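Prateleira suspensa Hevau: dois meses com livros em cima

21 de abril de 2019

Eu sei que escrever uma crítica a uma prateleira parece coisa de quem tem tempo a mais, mas andei tantas semanas a ler fóruns antes de comprar esta que me sinto na obrigação de devolver qualquer coisa ao mundo. Comprei a Hevau em fevereiro, na loja da Aerts, por 69 euros (a mais comprida, a escura, a clara estava esgotada e ainda bem). Daquelas sem suportes à vista, em que a tábua enfia numa barra metálica presa à parede e fica ali como se não pesasse nada.

Antes tive uma Wota, mais barata, e correu mal. Ao fim de um inverno já tinha a frente descaída e os livros iam escorregando devagarinho para o sofá. Culpa minha em parte, que lhe pus em cima os dicionários todos e um romance de 776 páginas que nunca acabei e que continuo a jurar que é para as férias. Mas uma prateleira que não aguenta livros serve para quê? Para um cacto?

A montagem, então. A caixa traz a barra, a tábua, um saquinho com parafusos e buchas e um folheto de instruções só com desenhos. Os desenhos são bons, tirando o terceiro passo, em que a barra aparece virada ao contrário do que é suposto - eu fiz como estava no desenho, claro, e tive de tirar tudo e recomeçar. As buchas que vêm no saco são de plástico mole e eu deitei-as logo fora. A minha parede é de tijolo furado, velha, e esboroa-se só de se olhar para ela, por isso fui comprar buchas compridas à drogaria da esquina. Se a vossa for de betão, talvez as originais cheguem, não experimentei.

Marquem os furos com a barra encostada à parede e o nível por cima, nunca com a fita métrica a partir do teto! Em casas antigas o teto é uma sugestão. Na minha há uma diferença de um dedo entre um canto e o outro, e se eu tivesse confiado nele a prateleira ficava a fazer de escorrega.

Depois de aparafusada a barra, a tábua entra por deslize e prende por baixo com 2 parafusos pequenos. Entrou justa, tive de lhe dar umas palmadas com a mão aberta e um pano dobrado no meio. Gostei disso, confesso, porque a Wota entrava folgada e já se percebia ali como ia ser a nossa relação.
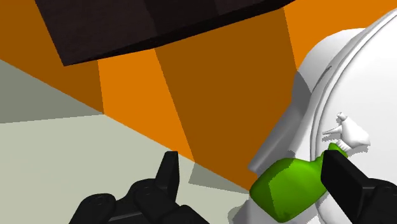
Uma leitora escreveu-me a dizer que tem a mesma Hevau no corredor e que a dela começou a inclinar ao fim de poucas semanas, com meia dúzia de livros de bolso. Contou que apertou os parafusos de baixo e não mudou nada, e que só ficou direita quando tirou a tábua e reapertou a barra à parede. Pergunta-me se a minha nunca cedeu. Até agora, não. Ponho o nível em cima de vez em quando (é um vício, eu sei) e a bolha continua no sítio. Mas a história dela bate certo com o que eu desconfio: o ponto fraco está nas buchas, e quem usar as do saco numa parede fraca vai ter chatices.

Quanto ao acabamento, em dois meses de uso normal não notei riscos de maior. Há uma marca redonda de uma chávena que lá ficou uma tarde inteira e que saiu com um pano húmido e alguma paciência. O pó é outra conversa. Numa prateleira escura vê-se tudo, limpo de manhã e à hora do jantar já dava para escrever o nome com o dedo. Quem tem gatos que pense duas vezes.

Também andei a namorar a Skirka, que é a que toda a gente recomenda nos fóruns. Vi-a montada na loja e é bonita, mais fina, com um rebordo atrás para passar os fios do candeeiro. O vendedor garantiu-me que o verniz aguenta até 2000 limpezas, número que não sei de onde vem nem quem esteve lá a esfregar. Só que custava quase o dobro e a barra pareceu-me igualzinha à da Hevau, pelo menos a olho. Se um dia a apanhar em saldo trago uma para o quarto e depois conto.

O que eu mudava: o desenho do terceiro passo, as buchas e a profundidade. Os livros de arte ficam com a lombada de fora, o que para mim não é drama, mas irrita quem gosta de tudo alinhado (cá em casa há quem se queixe). E podiam vender a tábua à parte! Perguntei na Aerts e disseram que não, que é sempre o conjunto, mesmo que só queiramos trocar de cor.

Voltava a comprar, sim. Aliás, já tenho o lugar marcado a lápis para a segunda, por cima da secretária, falta é arranjar quem me empreste outra vez o berbequim, que o meu deitou fumo no último furo.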